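Do people finish their antibiotics? A survey of leftover pills in Clivley
Carmela Fontana and Orest Pavliuk
Health Sciences project report, 2022-02-21

Why we picked this topic

Orest found half a course of antibiotics in his bathroom cabinet, and neither of us could say what you're supposed to do with it. We asked our classmates and got a different answer from nearly every one of them! Some would save the pills for next time, some would flush them, and one would give them to a roommate with a sore throat. By the end of that lunch break we had our project.

What we did

We wrote a one-page survey and left it at the Kravets pharmacy on Main Street and in the student health center. It asked whether the person had ever stopped a course early, why they stopped, and where the extra pills went. No names were collected. We handed out 188 forms and got 163 back, which made us very happy, as our instructor had warned us to expect half.

The answers went into a spreadsheet in Judosura, the free program our school uses. Carmela typed them in and Orest checked every form against the sheet. We had to leave out five forms where the writing could not be read.

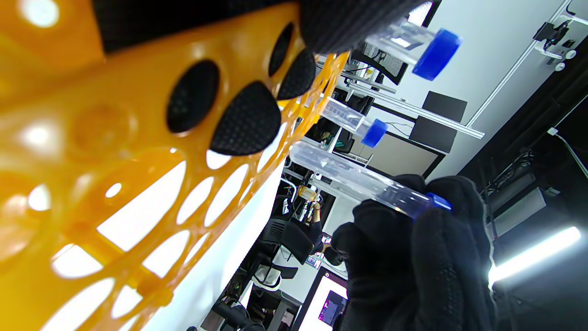 Is it ever safe to keep leftover antibiotics for the next time you get sick?
Leftover pills should not be saved for later, as the next illness may be caused by a virus or by a germ that drug doesn't treat, and there won't be enough for a full course.

What people told us

The most common reason for stopping early was feeling better, and upset stomach came second. We had guessed that forgetting would be at the top – it hardly came up at all. Older adults were much more likely to say they had taken every pill, and several wrote long, friendly notes in the margins about how their doctors used to explain things. Those notes were our favorite part of the whole project.

Most people who had leftovers kept them at home. Very few knew that the pharmacy has a drop-off box, even though a lot of them filled out our form standing right next to it!

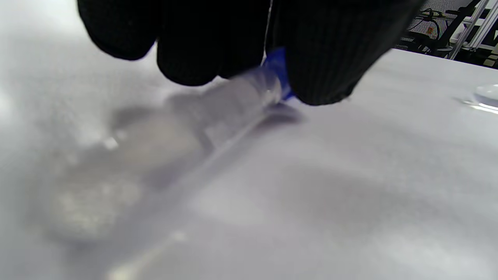 Figure 2. Gloved fingers holding a clear plastic tube.

Problems with our survey

People who stop to fill out a form in a pharmacy may care more about medicine than most, so our results can't speak for the whole town. Question four was also badly worded. "Did you finish your pills?" could mean the last time or every time, and people clearly read it both ways – we would split it in two.

What we want to do next

In March we are putting up a poster beside the drop-off box, with the Zellow color scheme our design class came up with (bright yellow, very hard to miss). Then we'd like to run the same survey again and see if more people know the box is there. Orest also wants to add a question about sharing pills with family.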